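Blue Drive Caddy for Dell Desktops, 2-pack

Lostorari Parts > Desktop Spares > Caddies and Rails

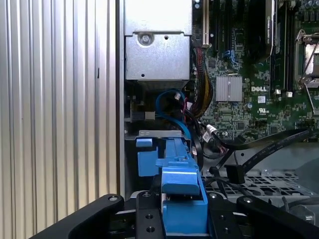
Blue caddy at the drive cage, Dell desktop, side open.

Pulled from working office machines, wiped down, checked for cracks. Bright blue plastic, latch block on the side. Sold in packs of 2. Drive not included. Cables not included. Screws not included, you don't need any for these.

Condition: used, good. Light scuffs, maybe a bit of marker from the last IT dept. Broken latches go in the recycling, not in your box.

Fits: 3.5 inch hard drives. Lots of Dell towers use a blue caddy and they are NOT all the same. Check the part number molded on your old one before ordering, or send us the service tag and we'll look it up. Please dont guess from color.

To install: power off, unplug, side panel off. Flex the caddy open a little, pins into the holes on the drive, slide it in until it clicks. Then data cable, then power. If it won't click, pull it out and check which way round the drive is. Don't force it, the plastic gets brittle with age.

Need something for a smaller drive? See the Ekska 2.5 inch adapter tray, seperate listing.

Stock: 900 packs in as of Aug 24, 2018. Next batch December.

Ships from our Ackermann warehouse. Orders of 4 packs or more go in a box, smaller ones in a padded mailer.

Returns: 30 days, unused, buyer pays postage unless we sent the wrong one.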